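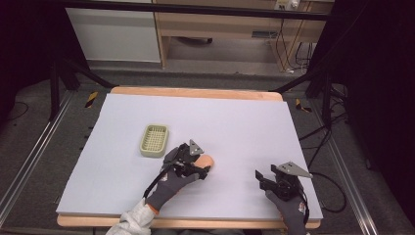
Home Products Lifting and Stowage Servicing Contact

Kanerine Stern Davits

The Kanerine is a pair of fixed stern davits for carrying a tender on a sailing or motor yacht. It is made by Overgaard at the Sestesard works and supplied in the United Kingdom and Ireland by Zendow. The davits are sold as a matched pair with all deck fittings, tackle and backing plates, and are intended for permanent installation on a transom or aft deck of sound construction.

Price per pair, including VAT: £1,629. Delivery is charged separately and depends on the address. Boatyards and surveyors with a trade account should sign in before ordering.

General description

Each davit is a single curved arm of polished stainless steel tube, carried in a deck socket and supported by a lower bracket on the transom. The arm may be lifted out of its socket once the locking pin has been withdrawn, which allows the davits to be taken ashore for the winter or removed when the yacht is to lie stern-to in a crowded harbour. The sockets are fitted with blanking caps for use when the arms are not in place.

The tender is raised by a four-part tackle on each arm. The falls lead down the inside of the tube and leave it at a cleat at a convenient working height, so that one person of ordinary strength can raise a light tender by working the two ends in turn. Where the tender is to be lifted with its outboard motor attached, Zendow recommends that two people carry out the work, one at each fall.

Safe working load

The safe working load is 200 kg for the pair. This figure includes the tender, the motor, fuel, oars, anchor and any water which may collect in the boat. It must not be exceeded at any time. Each pair is tested at the works to 300 kg before despatch and is supplied with a certificate bearing the serial numbers of both arms. The test load is not a working load and should not be relied upon for any purpose.

Owners should note that rainwater adds weight very quickly. The drain bung of the tender must be removed whenever the boat is carried in the davits, and a cover should be fitted if the yacht is to be left unattended.

No person may be carried in the tender while it is being raised or lowered.

Specification

Safe working load (pair): 200 kg
Works test load (pair): 300 kg
Weight of pair, complete with tackle: 35 kg
Material of arms: stainless steel, polished
Deck sockets: stainless steel, with nylon liner
Falls: pre-stretched polyester, white
Finish of backing plates: plain
Handing: one port, one starboard

Choosing the correct position

The davits should be set apart by a distance that suits the lifting points of the tender. If they are placed too close together, the boat will swing in a seaway. If they are placed too far apart, the falls will pull outwards and put an unfair load on the arms. An order form and measuring guide are available from Zendow, and customers are asked to complete the guide before a pair is despatched. Orders received without measurements will be held until these have been supplied.

Certain yachts are not suitable. A transom with a deep reverse slope, or one with a full-width bathing platform, will usually require a longer arm than is available in this range. Yachts fitted with wind-vane steering should be checked with care – the vane must be able to move freely with the tender in its raised position.

Installation

Installation should be carried out by a boatyard or by a competent owner with experience of through-deck fittings. The deck must be solid at each socket. Where it has a balsa or foam core, the core is to be cut back and the space filled with thickened epoxy before the bolts are passed through. All bolts are to be bedded in marine sealant. The backing plates supplied must be used and should not be replaced with washers.

Once the fittings are in place, the sealant should be left to cure fully before any load is applied. A first lift should then be made in sheltered water, with the tender empty, and the bolts checked again afterwards.

Care and inspection

The arms should be rinsed with fresh water at regular intervals and polished when tea staining appears. Wire wool and other steel abrasives must not be used. The falls are to be inspected for chafe at the start of each season, with particular attention to the point at which they enter the tube. Blocks, locking pins and socket liners may be ordered separately.

Davits that have been struck by a quay or by another vessel should be returned for inspection, even where no damage can be seen. Zendow will quote for carriage and testing on request.

Guarantee

Overgaard guarantees the arms and sockets against faulty material or workmanship for five years from the date of purchase. Rope and blocks are covered for one year. The guarantee does not extend to charter vessels, for which separate terms apply.

Prices and specification reviewed October 3, 2020.

Related items

Kanerine replacement falls (pair)
Kanerine socket blanking caps
Overgaard outboard motor bracket, pushpit mounting
Tender lifting strops, three-leg
Fitted tender covers – made to measure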